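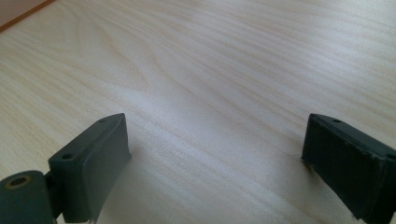 Water rings, wax and the Great Coaster War

Prumlow Home Forum > Furniture and Finishes > Tables

glenysk
Original post

We've had a pale wood dining table since April and my household has split into two countries. I want coasters under everything. My husband thinks a coaster is what you put out when your boss comes over. My mother-in-law, who is neutral in the way that arms dealers are neutral, gave us a set of 14 coasters and also a tablecloth.

The table is veneer, light finish, and the shop told us "wipe it down and enjoy it," which sounds like advice for a baby. No paperwork came with it. So:

1. Do I need to wax it?
2. Are coasters necessary or am I just like this?
3. What do people do about hot dishes?

Glenys

rosario_m
Don't wax it. If it has a modern clear finish, wax just sits on top and collects toast. Damp cloth, dry cloth, done. I've eaten at the same table for seven years and the worst thing that has happened to it is my brother.

Coasters are optional. Trivets aren't.

plerkell_keith
Going to disagree with Rosario, as is tradition.

Coasters are not optional on veneer. The finish is doing all the work and you don't know how thick it is. A glass of ice water left overnight will find out for you. Once you get a white ring you can sometimes coax it out, but a black one means water got into the wood, and then you're sanding, and you can't sand veneer much before you're looking at whatever they glued it to.

I agree on the wax.

rosario_m
"Left overnight." Who is leaving ice water out overnight, Keith?

plerkell_keith
People with teenagers.

tamsin.d
Mod hat off, I'm only here for the table talk.

Glenys, before anybody tells you what to put on it, find out what's on it already. Pick a spot on the underside or the back of a leg and put one drop of water there. Give it a few minutes. If it beads up you've got a film finish and Rosario is right about the cloth. If it soaks in and goes dark, it's oil or soap or nothing much, and you'll need to feed it now and then.

One catch is that some makers don't finish the underside the same as the top. Mine was bare wood below and shiny above, and I spent a weekend worrying over a problem I didn't have.

glenysk
OK, did the drop test on the edge at the back where it faces the wall. It beaded. My husband watched me do this and asked whether the table was going to be all right.

So a film finish, I guess. Does that mean he wins?

kyunghwa_ki
It means he wins on the wax and loses on the coasters. I refinished furniture for a living until my knees objected, and most of what came in the door was heat damage. Pizza boxes were the big one. People will carefully put a trivet under a casserole and then drop a hot cardboard box straight onto the wood, because it's only a box. The steam has nowhere to go except down.

Watch out for placemats with rubber backing too. Some of them leave a cloudy outline in certain finishes if they sit in one place for months. Felt or cork is safer.

plerkell_keith
The pizza box thing is real. I have the ghost of a large pepperoni on my sideboard.

rosario_m
I'd like it noted that Keith, Defender of Veneer, has a pizza ghost.

plerkell_keith
How do you think I became Defender of Veneer?

glenysk
What about sunlight? Ours sits near a window and gets a lot of glare in the afternoon.

kyunghwa_ki
Pale woods tend to yellow or darken over time, depending on the species and the finish. You won't stop it entirely, but you can keep it even. Move the fruit bowl around. If there's a leaf you store in the closet, bring it out sometimes so it ages along with the rest. I once had a client whose leaf had been in the dark for years and it looked like a piano key.

rosario_m
Or leave it alone and let it look like a table that people use. I know I'm outvoted.

tamsin.d
You're outvoted but you're allowed to stay.

glenysk
Update, Mon 14 September. We've signed a treaty. Coasters for cold drinks, cork trivets for anything hot, pizza boxes go on the stove. No wax. The tablecloth is for when his mother visits, and she has already asked why it has fold lines in it.

plerkell_keith
Iron it on a towel. Not on the table.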